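3.2 Task and recording procedure

The cup task was chosen by the students themselves in the second meeting of the club. Each team works with a hand-held gripper tool that carries a camera, and the person holding it does the task as the robot should later do it. Bradley Stockdale, who supervised the project, named the tool Urnus, and we keep this name in the paper. The club did not have a laboratory at Brotmont in July, so the students recorded at home, on whatever table they had.

Paper cups were selected for two reasons. They are cheap, and they deform when the pads close too strongly, so a student notices a bad grasp at once. The cups are of several colours and prints, and they may lie on their side in any direction. Figure 4 gives one view from such a recording, with five cups lying close to each other and a red one apart from them, near the pad of a gripper.

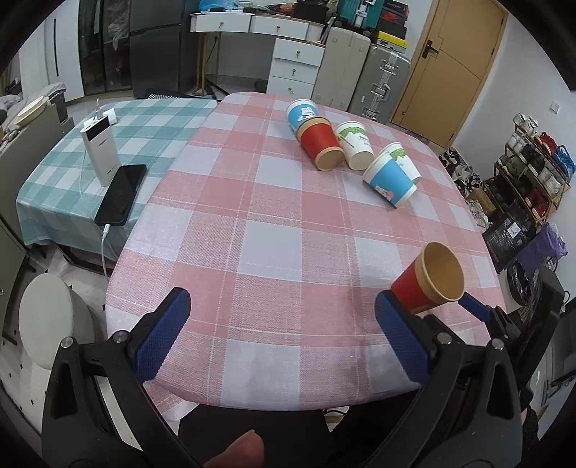
Figure 4. Paper cups on a checkered tablecloth, seen from the camera on the hand-held tool.

Why did we let the students record in their own rooms?

Mostly for variety – a policy trained on one clean bench often fails when the cloth or the light is changed, and the students could learn this from their own data.

In total the teams handed in 1,762 recordings. We removed 260 of them, mainly where the camera had lost its position or the file was not complete. From the rest, each team kept 300 recordings apart for testing and did not look at them before the final meeting. The sorting was done with Cha, a small labelling program which two of the older students wrote for the club.

One difficulty should be mentioned. The students held the tool at very different heights, and at first we did not give any rule for this. Later we asked them to begin every recording with the pads open and the whole group of cups in view – this made the starting positions more similar between teams. The effect on training is discussed in Section 4.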